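Folding notes, December 15, 2025

Clear the surface first. All of it. Crumbs, mail, mugs. Stone-look tops are nice for this, gray marbled one hides the lint but wipe it anyway, lint goes straight onto black knits.

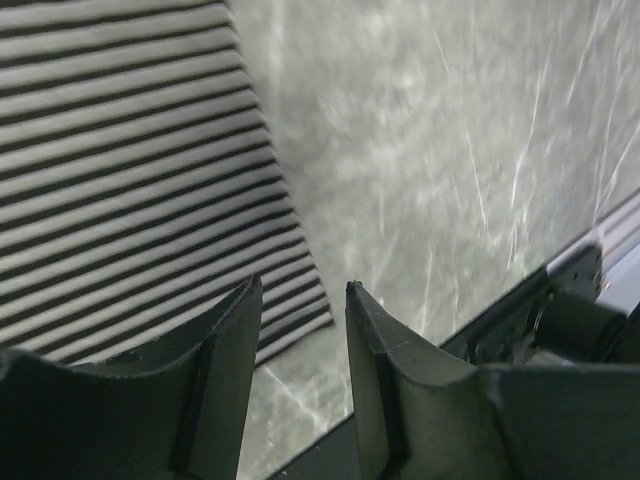 Dzifa Addo: wipe, then DRY. I put a white shirt down on a damp counter in August and had to wash it over again. Also a towel underneath helps if the top is slick.

Good point, adding it. Dry cloth after the wet one.

Order I go in:

- towels and plain squares first, quick wins
- tees
- tank tops, the stretchy ones
- socks whenever

Stack the finished stuff on the left, basket on the right. Swap if your left handed. Don't stack too high or it slides.

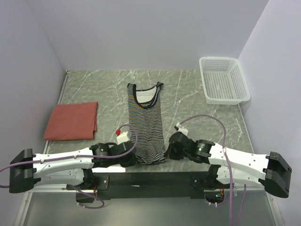
Tank tops are the worst thing in any load. No sleeves to grab, straps go everywhere, hem curls. Lay it long ways, neck away from you, and smooth from the middle out. Straps next: if one is twisted, like the right one on the striped tank, flip it flat before you fold anything. Then pull the bottom corners out, the hem bunches up there and you'll fold the wrinkles right in. Sides to the middle, straps down, then thirds.

Stripes are handy btw. Line them up edge to edge and teh fold comes out straight.

Baskets with holes in the bottom are fine for clean stuff, just don't set them on a dusty floor.

Hangers next time. Elikem Atinga wants the sweater one too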